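Living With a Desktop 3D Printer: Tips From the Spare Room

By Irja Kuusisto

My printer came from Majumder with a manual translated by someone in a hurry. Most of what follows I learned by ruining things.

Wash the build plate. Dish soap, hot water, a clean towel, and then keep your fingers off it. I spent my first winter in Traltudville adjusting every setting in the software when the real problem was hand lotion. Glue stick works too, but it is a bandage, and eventually you will be scraping off the bandage.

Keep filament dry. A cereal tub with a tight lid and a few packs of silica gel will do. If the spool pops and crackles while printing, it's damp, and the part will come out looking like it has a mild rash. December is kinder than August in this respect, at least in my house, where the furnace dries out everything including me.

Let the plate cool before you pull anything off. I know. You want to see it. Go make coffee. The scar on my left thumb is from a putty knife and a vase that would have let go by itself.

Weigh the spool before a long job. My kitchen scale lives next to the printer now -- we bake by guesswork -- and the empty spool weight is written on the wall in pencil. The software said my last planter needed 130 grams. There were not 130 grams. I own two-thirds of a planter.

Sand wet, and in order. Start coarse, finish at 1000 grit, and don't skip the dull middle ones. Skipping them puts a beautiful polish on a set of deep scratches. Wear a mask for any dry sanding, and do it outdoors if you share the house with people who like you.

Label the bags of spare nozzles. They are tiny, brass, and identical until you are two hours into a print with the wrong one. The Hinateck ones I buy come in a bag with the size printed on a sticker, and the sticker falls off in the mail.

Be careful with silver. Silver looks wonderful on the shelf and terrible under a bright light. Curves are the worst. The top of that big rounded arm section has gone straight to white, while the glossy orange joint got away with one small bright spot and kept its color. Move the lamp to the side, or tape a sheet of baking parchment in front of it, well away from the bulb. Or print in orange. 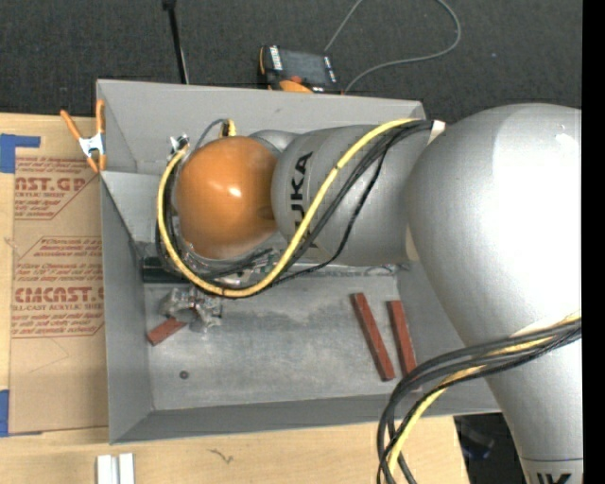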